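3. Data Collection

3.1 Course setting

The work reported in this section was carried out in a second-year engineering elective in which student teams design, collect and clean a small manipulation dataset and then train a policy on it. The elective runs over one term and assumes no background in robotics beyond an introductory programming course. Students are graded on the dataset and its documentation, with the trained policy counting for a smaller share of the mark. This weighting was adopted after the first offering, when several teams spent most of the term adjusting network settings on data that had never been checked.

Students worked in six teams. Each team chose one everyday object and one short task with that object, and wrote a two-page task sheet before recording anything. The sheet had to state the starting state, the finished state, and every condition under which a recording would be thrown out. Teams exchanged sheets and each tried to perform another team's task from the written instructions alone. Most sheets went through at least one rewrite at this stage. The usual fault was a vague finished state. One sheet asked for the object to be "put away neatly", and two readers did two quite different things.

The remainder of this section follows one of these teams, whose task was backpack handling. We chose this team for closer study because a soft bag with straps raises most of the difficulties the other teams met separately, and because their log was the most complete.

3.2 Equipment

All teams used the same equipment, which the course refers to as the Drikik kit. It consists of a pair of hand-held grippers, each with a marker cube fixed to it, a head-level camera, and a recording computer running the Stedard capture program. The grippers are cabled. A wireless version was tried in the previous offering and set aside after repeated dropouts, and the students of that year recommended in their course evaluations that we put up with the cables.

Gripper pose is recovered from the printed patterns on the cubes. This places a constraint on the operator that students found hard to keep in mind: at least one face of each cube has to stay in view of the head camera for most of the movement. A hand turned too far inward, or a fold of fabric lifted over the cube, leads to a gap in the track. Short gaps are filled by interpolation in the Stedard program. Recordings with longer gaps are flagged and were rejected by every team.

Long hair, loose sleeves and hanging straps can all pass between the camera and the cubes. The course notes mention sleeves and straps but not hair, and two teams asked for this to be added. We have since revised the notes to ask operators to check the live view from their own working posture before the first recording, as the view changes a good deal when a person leans over the table.

3.3 The backpack task

The backpack team was made up of Annunziata Zuccaro, Renzo Palumbo and Hywel Penry. Their task sheet divided the handling of the bag into four segments: lift the bag from flat, turn it so that the front pocket faces the operator, stand it upright, and release. A fifth segment, opening the front pocket, was drafted and then dropped. The zipper pull proved too small for the jaws, and Palumbo's note in the log puts the matter briefly: "Can grab it. Can't keep it."

The team took turns as operator, with a second member running the computer and the third keeping the log. Operators changed after each block of recordings. The log gives tired forearms as the most common reason for ending a block early, followed by cable trouble. A cable that lies along the forearm moves with the operator and gives little bother, but one that hangs free tends to catch on the table edge when the arm is drawn back. By the second week the team had written a cable check into their start-up routine.

Both grippers are needed for the first two segments. The team compared two ways of holding the bag. In the first, both grippers took the upper part of the bag, close to the shoulder straps. In the second, one gripper held a bottom corner while the other pinched the side. The upper hold felt more natural to all three students, who said it was how they would pick up a bag with their hands. It also brought the straps up against the cubes, and the tracking suffered. The corner-and-side hold kept the cubes lower than the straps and toward the operator, and it was adopted for the final dataset. Figure 3 shows this hold during the turning segment.

The table was used with ordinary objects left on it. This was a deliberate choice by the team, argued for in their task sheet on the grounds that a policy trained on a bare table would learn very little about the places where people put bags down. The instructor, Settimio Messina, accepted the argument on the condition that no object be moved within a block, so that changes in the background could be matched to block numbers afterward.

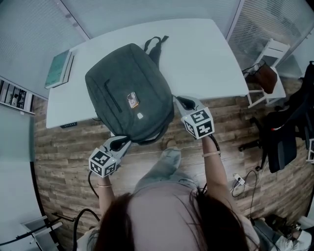 Figure 3. Corner-and-side hold on the backpack, seen from the head-level camera. Both marker cubes are in view.

3.4 Yield and rejected recordings

The team made 483 recordings over the term. Of these, 53 were rejected under the conditions in the task sheet. Rejections were entered by the log keeper at the time and reviewed by the whole team at the end of each block. The log keeper's decision could be overturned only if both other members agreed, and this happened rarely.

The reasons fell into a small number of groups. Tracking gaps were the largest, and nearly all of them came from the early blocks, before the change of hold. Next were slips, where the jaws lost the fabric partway through a lift. Slips were harder to classify than the team had expected. Penry argued that a slip followed by a clean re-grasp was useful behaviour and should be kept, while Zuccaro held that the task sheet did not allow it. They settled on keeping these recordings under a separate label. We consider this the better outcome, and the label was taken up by two other teams once they heard of it.

A third group of rejections had to do with the straps. When the bag was turned, a strap sometimes fell across the front pocket, and the finished state in the task sheet required the pocket to be clear. The team discussed tying the straps back and decided against it. In their report they describe the strap rejections as the fault of the task sheet and suggest that a future team write the finished state to allow for either position.

3.5 What students reported

Short written reflections were collected from all teams in November. Primo Galli, the teaching assistant, read and coded them without reference to the grades. The comments on the backpack task are in line with those from the other teams. Students found the recording itself dull and the review of rejected recordings the most useful part of the course. Several wrote that they had not understood their own task until they had to decide whether a given recording counted.

Complaints were mostly practical. The recording space is shared with other courses, and setting up took up more of each session than planned. Teams that recorded later in the day also had to lower the blinds to keep glare off the table, and some forgot, with a loss of tracking that was noticed only on review. We have added a lighting check to the start-up sheet for the next offering -- the same sheet that now carries the cable check written by the backpack team.

One reflection questioned whether three people were needed for each block. The team in question had tried working in pairs, with the operator calling out rejections to the person at the computer, and found that borderline recordings were let through. Their log from those blocks is noticeably thinner. We have kept the three-person arrangement, and the training results in Section 4 use only recordings made under it.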